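Chamado 1767 - Kit de blocos de encaixe Brekke, peças faltando / tábua torta
Aberto por: Leonora Mangubat
Unidade: Clestham, sala de atividades
Prioridade: média
Situação: aguardando fornecedor

Registro 1, 9h10
Kit Brekke voltou do empréstimo pra unidade de Rurkdale. Lista de conferência não bate. Falta bloco, não sei ainda qual cor. A tábua de apoio também - balança quando encosta a mão no canto. Abrindo o chamado já pra não perder o prazo da Trondon.

Registro 2, 9h40
Esvaziei a caixa toda. O saquinho de tecido rasgou no fundo, deve ser por aí que as peças somem. Olhei debaixo do armário, atrás do radiador, na caixa dos quebra-cabeças. Achei um triângulo amarelo que é do kit velho, não serve (lado menor, cor mais apagada). Separei numa caixinha pra ninguem misturar de novo.

Registro 3, 10h25
Pergunta do suporte da Trondon: a tábua balança em qualquer mesa ou só numa?
Testei. Na mesa azul furada balança pouco. Na bancada da janela balança bastante, mas a bancada nunca foi nivelada. No chão do corredor, quase nada. Então parte é da bancada e parte é da tábua mesmo. Empenou um pouco no comprimento, acho. Régua encostada mostra luz no meio.

Pediram também foto das peças em cima da tábua, com as cores visíveis. Foi anexada às 10h50, tábua na mesa azul. Deixei os verdes separados pq a dúvida maior é neles. 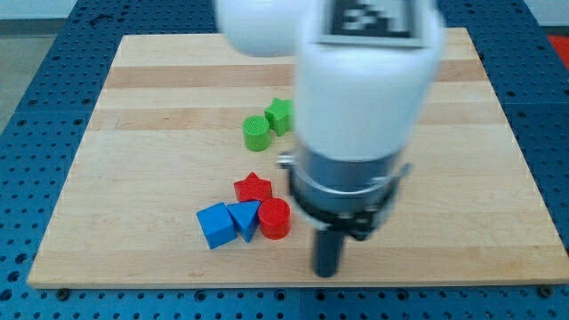
Anexo 1 - tábua de madeira clara na mesa azul; cilindro e estrela verdes mais atrás, estrela e cilindro vermelhos com os azuis mais à frente.

Registro 4, 11h30
Resposta da Trondon: a faixa mais escura na madeira é normal, variação das tiras, não conta como defeito. Ok, eu nem tinha reclamado disso. Perguntaram se o cilindro verde é original, por causa do topo com ranhuras. É sim, veio no kit. Comparei com o catálogo impresso, página 21, mesma peça.

Registro 5, 13h15
Falei com Rurkdale por telefone. Dizem que devolveram tudo. Pedi pra olharem a gaveta dos jogos mesmo assim. Ficaram de retornar até as 16h.

Enquanto isso conferi de novo com a lista do fornecedor: cada cor deveria ter estrela, cilindro, cubo e prisma. No verde não achei nem o cubo nem o prisma. Do vermelho tenho que olhar melhor, a lista que tá colada na tampa é da versão antiga.

Registro 6, 14h05
Tábua: deitei com a parte curva pra cima e botei peso, 400 g em cada canto. Melhorou quase nada. Suporte sugeriu feltro adesivo nos cantos. Coloquei dois, do lado que levanta. Agora na mesa azul não mexe mais. Na bancada ainda mexe, mas aí é chamado pra manutenção, não pra Trondon.

Registro 7, 16h20
Rurkdale retornou. Acharam o cubo verde dentro de um pote de giz. O prisma não. Mandam pelo malote.

Pendente:
- prisma verde, pedir avulso (código 71 na lista da Trondon, confirmar se é a cor certa antes de fechar o pedido)
- lista nova pra tampa
- saquinho novo, ou costurar esse
- conferir vermelhos com a lista atualizada

Registro 8, 16h45
Trondon confirmou o envio do prisma, sem custo se o kit ainda estiver na garantia. Nota fiscal é de outubro, vou escanear e anexar. Não fechar o chamado até a peça chegar - da outra vez fecharam antes e tive que abrir tudo de novo. L.M.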